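Review: the Bullia hand gripper and the Skesik folding cell, after three months
Posted Feb 24, 2026

Nelthorpe takes in laundry and mending from private customers, and 53 of us work there. In November the firm bought a Skesik folding cell through Salminen, along with a set of Bullia hand grippers for recording the folds it has to learn. I fold for a living, so most of this review is about the grippers. The cell stands by the dispatch door and I only see what comes out of it.

The idea is simple enough. You hold the gripper, do the job with its two fingers in place of your own, and the recording goes off to train the cell. Recordings can be made on the floor or at home. Home is paid at the normal hourly rate, which was not the first offer – we had to ask for it. Salminen wanted beds and sofas as well as our flat tables, so quite a few of us signed up.

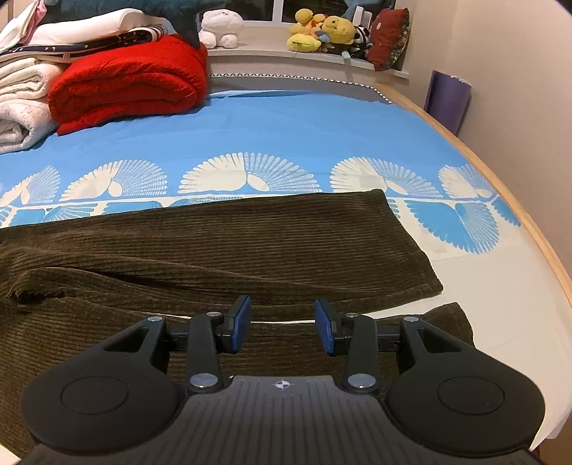

Trousers are the garment I was given most, and they are where the tool shows its limits. With bare hands I shake them out and the legs fall together. With the gripper you pinch, lift, put down and pinch again. Thin cotton is no trouble. Corduroy is harder: a bunched fold like the one at the left, where the two legs meet, needs opening out before you can start, and the blue pads have to come at it from a useful angle or they slide over the ribs. I got better at it after the first week. My wrist did not enjoy that week, and I would like a lighter handle.

Setup is quick. Charging is slow, and the lead is too short. The instructions have been put into plain English by someone who has used the thing, and I was glad of that.

As for the work itself, we had sent in 3,457 recordings by the end of last month. The cell now folds towels and pillowcases without help. It does shirts if someone lays them flat first. Trousers still come back to us. My day has changed more than I expected: less towel folding, more checking, more stain work, and an hour or so recording. I don't miss the towels. I do miss the talk at the folding table, as the checking stations are set apart and you face the wall. 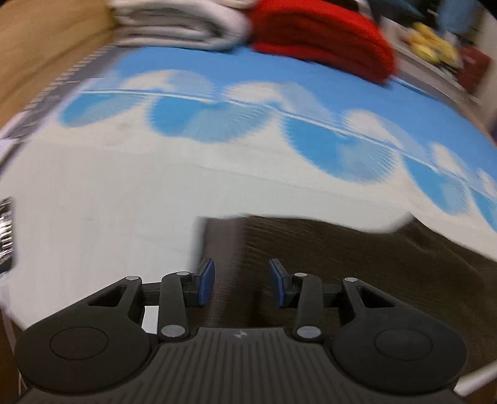 Sânziana Zamfir has read a draft of this and thinks I am too easy on the firm. Her view is that a recording keeps its value long after the hour is paid for, and that the people who made it should have a say in where it is used. She also says the towel work was what new starters learned on, and she would like to know what they will learn on now. I put both points to management. On the second they have promised a training bench with no machine on it. On the first they are waiting for Salminen.

Jobs so far: none lost, and 31 people moved to different tasks, most of them by choice. Two asked to go back to the old rota and were allowed to.

I would give the gripper four out of five for towels and shirts and three for trousers. For the cell I would wait for the next update, and I would get the home recording rate in writing before anyone takes a gripper out of the building.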